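I have been trying to pin Jacobus Mnguni down for a chat ever since I finished Skastemari, which I read in four nights flat and then made my sister read, and then my sister's husband. It's the first of his novels I've come across, though there are two before it, and if you've been reading along here since January you'll know I've gone on and on about it. So when he wrote back and said sure, call me at ten in the morning, I'll have my second coffee by then, I may have squeaked a little.

I made a pot myself and we talked for nearly two hours. My notes are a mess, so what follows is in more or less the order I could read my own handwriting.
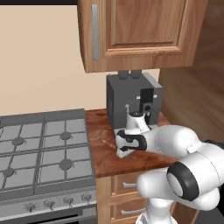
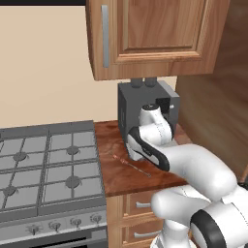 Kitchen renderings, both with the coffee machine under the wall cabinet.

For anyone who hasn't read it yet, Skastemari is a family story set on a made-up island where the ferry comes in when it feels like it. Three sisters inherit their aunt's lending library, along with a ledger of every book that was ever borrowed and not returned. The eldest, Ilse, decides to go and get them back. And that's the plot! She walks around knocking on doors. I know it doesn't sound like a page turner, but I was up until one in the morning over whether a retired pilot would hand over a water-stained atlas.

I asked him where the ledger came from and he laughed.

"I owed a library a book," he said. "I was maybe twelve. It was a book about knots, and I'd left it on a bus. I was so scared of the lady at the desk that I just stopped going. I didn't go into that library again until I was a grown man with a mortgage. And when I did go in, I walked up and told the girl at the desk, and she looked at me like I was nuts. There was no record of it at all. They'd changed systems. I'd been a fugitive for twenty years and they didn't even know."

The number of missing books in Ilse's ledger is 1,752, and I'd assumed it meant something. I had a whole theory about it being a year, and I'd even looked up what was going on in 1752 (a lot of calendar business, it's pretty interesting). He was very kind about this.

"It was 800 in the first draft," he told me. "Then my editor said 800 sounded like I'd rounded it off, and a librarian would never round anything off. She was right, so I sat there and typed a number. I've had three letters about the calendar now. I'm starting to wish I'd done it on purpose."

By the last chapter there are 1,018 books still out. I don't think that spoils much. You can tell pretty early that Ilse isn't going to get them all, and some of my favorite parts are the ones where she decides to leave a book where it is. There's an old man who has been using a dictionary to prop up his bed since his wife died, and she gets all the way down on her hands and knees to look at it and then gets up again and asks him for a glass of water. I read that page aloud to my husband, who was trying to watch the game.

"That scene was eleven pages," Jacobus said when I brought it up. "There was a long talk between them about grief. It was awful, really heavy going. I cut it down one night when I was in a bad mood and all that was left was the glass of water. I should be in a bad mood more often."

We talked about the sisters for a long time. I'm the middle one of three myself, so I had opinions. Petra, the middle sister, spends most of the book selling off the library's furniture behind Ilse's back, and I wanted to know if we were supposed to dislike her, because I couldn't manage it. He said he gets asked this at every reading he does, and the room usually splits.

"Youngest children hate her," he said. "Oldest children say they don't hate her, they're just disappointed. I have two brothers and I'm the youngest, so I wrote her pretty mean to begin with. Then I had to live with her for four years. You can't stay mad at somebody for four years when you're the one deciding what she has for breakfast."

He does decide what they have for breakfast, too. I told him I'd never read a book with so much toast in it.

His first novel was Gunska, and I have to confess I've only just started it (I'm on page 100 exactly, I checked while we were on the phone). It's a much darker book, with a lot of snow, and a man who repairs clocks and may or may not have pushed his business partner off a pier. I said I was enjoying it, and there was a bit of a silence.

"You don't have to finish that one," he said.

I told him I fully intended to!

"It's a young man's book. I thought if people were laughing then they weren't taking me seriously. There isn't one joke in it. I reread it last fall for the new paperback, and I kept thinking, somebody please give this guy a sandwich."

Well, I like it anyway. The chapter where he takes the town hall clock apart and lays all the pieces out on the stairs is wonderful, and I'll fight him on that. The second book, Nomura, I haven't been able to get hold of. It's out of print at the moment, though he says that may change. It's named after the ship that most of it takes place on, and he describes it as "two hundred pages of people being seasick and one good love letter." If anyone has a copy they'd be willing to lend me, I promise to return it. After Skastemari I wouldn't dare not to.

I always like to hear how writers get the thing done, so I asked about his days, and he was a little cagey at first. He doesn't have an office. For most of Skastemari he wrote in the car, parked outside his daughter's swim practice, with the notebook up against the steering wheel. He'd get an hour and ten minutes and then a wet kid would get in and want to know what there was to eat.

"She's quit swimming now," he said, kind of gloomily. "She does debate. They have debate indoors and they want the parents to come in and watch. I haven't written a decent page since September."

He writes everything by hand the first time through and types it up at the end of each chapter. He doesn't outline. He tried it once, with colored cards, and found that after he'd made the cards he'd lost all interest in writing the book. He does keep a list of names, which he picks up from all over the place, and he told me there was one he's been saving for years and hasn't found the right person for. He wouldn't tell me what it was. I tried twice.

What he would talk about is reading, and this was my favorite part of the morning. He reads aloud to his mother every night over the phone - she's eighty-eight and her eyes aren't good - and they've been doing it since before his daughter was born. She picks. She likes murders, and she likes them old, with a vicar if possible. He's not allowed to do voices.

"I tried doing a voice for a colonel once and she hung up on me," he said. "She called back and said, just read it, Jacobus. So I just read it. And it did teach me something, you know, because if it's written right you can hear the colonel anyway. I read her all of Skastemari before I sent it in. She fell asleep during chapter six, so I took out chapter six."

I asked him what had been in chapter six and he said a very thorough history of the ferry company.

It's funny, because I'd noticed while reading how well the book sits in your mouth, if that makes sense. I'd been reading bits out to everyone in my house whether they wanted it or not. There's hardly a sentence you'd trip over. I'd put that down to luck.

Before we hung up I asked if there would be more about the island, since the ending leaves that last ferry sort of hanging out there on the water, and I know I'm not the only one who wants to find out who's on it. I've had comments from a few of you with guesses. Most of you think it's the aunt.

"I know who's on it," he said. "I didn't for a long time, and then I was peeling potatoes and I knew. I don't know if I'll write it. I have a few pages. It might be Petra's book, if I write it, which will annoy all those youngest children."

Then he asked me who I thought it was, and I told him, and he said "Huh," and that was all I could get out of him. I've been thinking about that "Huh" all week.

He's reading at Skovance Books next month, in the upstairs room, and I'm going to drive over with my sister if we can get our act together. It's a nice little shop if you haven't been, with a good used section in the back and a cat you have to lift off the poetry. I'll take the hardback for him to sign, even though there's butter on it. If you're planning to come, leave me a comment and we can all sit together.

Next up I'll have my thoughts on the rest of Gunska, and I still owe you the list of what I read over the holidays, which is half typed.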